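Search this site
Search
Enter search term

Kumstead House Newsletter
Utility room: washing notes for January

The front loader is working again after the drain filter was cleared. Leave the door ajar between loads so the seal can dry. The foot bolts were adjusted by two turns and the machine now sits level at full spin. Please report any knocking — the Pukeck engineer can adjust it further under the present contract.

Baskets go back on the floor in front of the washer when empty. Large pans and basins should be washed by hand.
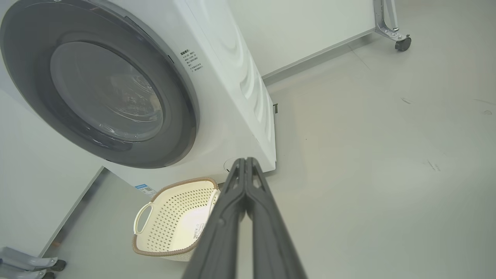
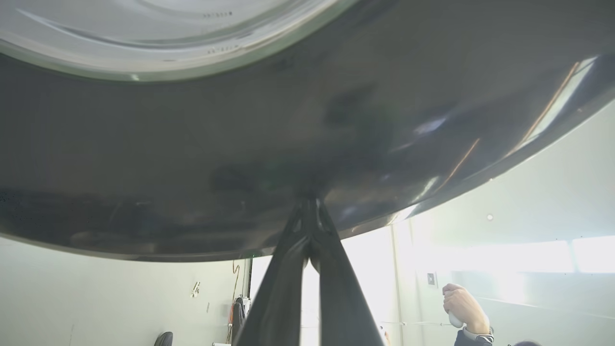
Maximum load remains 4 kg for the quick cycle, which takes 18 minutes. Do not add bedding to it. For towels, use the longer programme with a half dose of Jisa powder; a full dose leaves residue in the drawer at our water hardness. Powder is kept in 375 g boxes on the shelf, and a new box should be opened only when the old one is finished.

The drain filter will be checked every 2 months from now on. Coins and hair grips were the main cause of the last blockage — check pockets before loading.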